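Collecting > Dolls > Identification Help

How to Date an Unmarked Doll from Old Store Catalogs (and When Not to Believe Them)

Most of the dates you see on unmarked dolls came out of a catalog. A seller finds a drawing that looks close, reads the year off the cover, and the doll is now "1911" for the rest of its life. I have bought dolls on that kind of evidence and I'm less willing to do it now. Catalogs are useful, but they were printed to sell stock, and whoever wrote them had no interest in helping you.

What you need: the doll, undressed if the clothes come off without a fight, a soft tape measure, a flashlight, a pencil, and catalog pages from several years in a row. One page from one year is close to worthless.

Step 1. Look at the doll before you look at any catalog.

Write down the height, head material, body material, how the arms and legs are joined, whether the eyes are painted, fixed or sleeping, and whether the mouth is open or closed. Check the back of the head under the wig line, the shoulder plate and the soles of the feet for marks. If you open the catalogs first you will start seeing the doll you hope you have.

Measure from the top of the head to the heel, without shoes. Then measure again with shoes and hat if they look original. Some stores gave the size dressed, and few of them said so.

Step 2. Treat the name as the weakest clue.

Stores renamed dolls whenever they liked. My own example is a composition girl I bought as an "Akoten baby," a name the dealer took from a Tisstead mail-order page. I found the same drawing in a later Tisstead book under the name "Ukus," item number 721, at a lower price. Same pose, same ribbon, same odd left hand. Either they sold one doll under two names or they used one drawing for two dolls. I still can't say which, and I don't trust anyone who claims to know from the page alone.

Step 3. Find out how old the drawing is.

Printing blocks cost money and were used until they wore out. Compare the picture across as many years as you can get. If the lines get thicker and the face fills in with black, you are looking at an old block on a new page. The doll in the box may have changed completely by then.

Step 4. Read the text against your notes.

Give each matching point a check mark: height, hair, eyes, joints, clothing. I want 4 checks before I'll write "possibly" on a tag, and height has to be one of them. Clothing counts only if it is stitched or nailed on. "Natural expression" and "superior finish" fit every doll ever made and get no check at all.

Watch out for "imported." It could mean a finished doll, or only a head put on a body made somewhere else.

Step 5. Write a range.

The first catalog you can find is the first catalog you can find. It is no proof that the doll was new that year, and the last one may show leftovers. If I have 3 years of listings, I put down those years and add "earlier and later sales likely." It looks less impressive on a tag. It has also saved me from a few arguments.
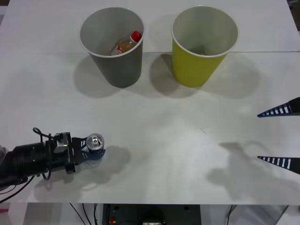
Afia Addo
Doll Identification Editor

Step 6. Be careful with reprints.

Reprinted catalogs are cheap and I use them, but check whether pages were left out or put together from different seasons. The Honorato reprint I learned on joins 2 catalogs under one cover, with a short note about it at the very back. Plenty of online listings quote it as a single year. Go by the page headings and the order form dates, and if there aren't any, cite the reprint as a reprint.

Scans have their own trouble. A cropped page posted on a forum with a year typed next to it is somebody's opinion. Ask for the cover and the page number. If they can't give you either one, leave it out of your notes — or write it in pencil with a question mark.

Step 7. Keep the paperwork with the doll.

Put a copy of the page, your measurements and your list of checks in one envelope, and write what didn't match as well as what did. My Akoten/Ukus envelope says "hair wrong, one inch short," and it has said that since I bought her.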